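New phone case day! Well, new phone case fortnight. I've been swapping between three of them since my old one split at the corner, so here's a thread for anyone else who's fed up of slippery phones.
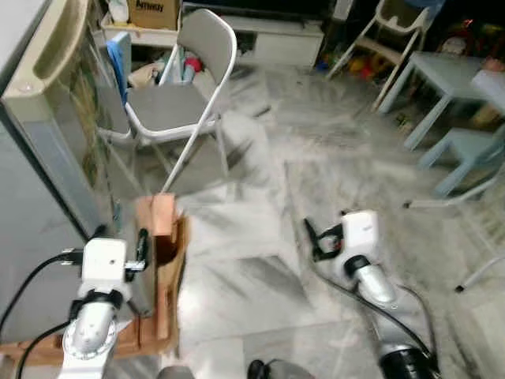 1/ Fenora Slim

Lovely thing to hold, really grippy sides, and it goes in my jeans pocket without a fight. The volume buttons are stiff though. I keep taking screenshots of my own lock screen (up to 400 of them in my camera roll now, send help). 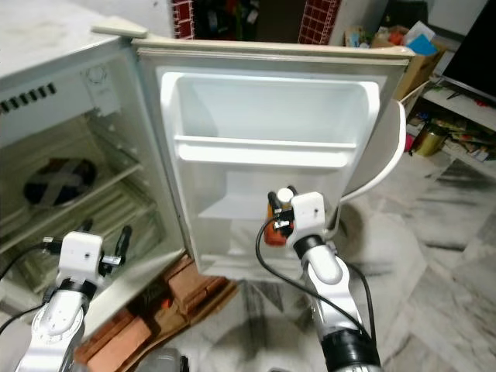 The colour's nice too, a sort of mossy green, and it hasn't picked up any fluff yet.

2/ Niltorholm Wallet

Holds two cards and a folded tenner. I loved it for a week, then the flap started flopping open whenever I took a call.

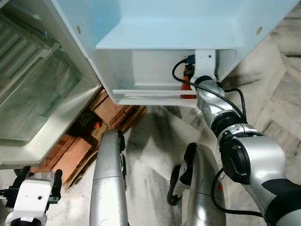

Wireless charging doesn't work through it either unless you take the cards out, and I always forget. Gave it to my sister, who's thrilled!

3/ Filip Bumper

Chunky, a bit ugly, and I think it's my favourite?? Dropped it down the stairs on day two and not a mark on the phone.

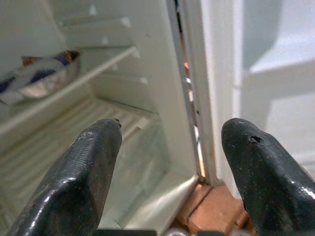

Niltorholm Phone & Gadget Club

May 27, 2024

4/ I'm bringing the Fenora and the Filip to the next club night if anyone wants a go. Still after a clear one that won't turn yellow by December, so shout if you've got one you like.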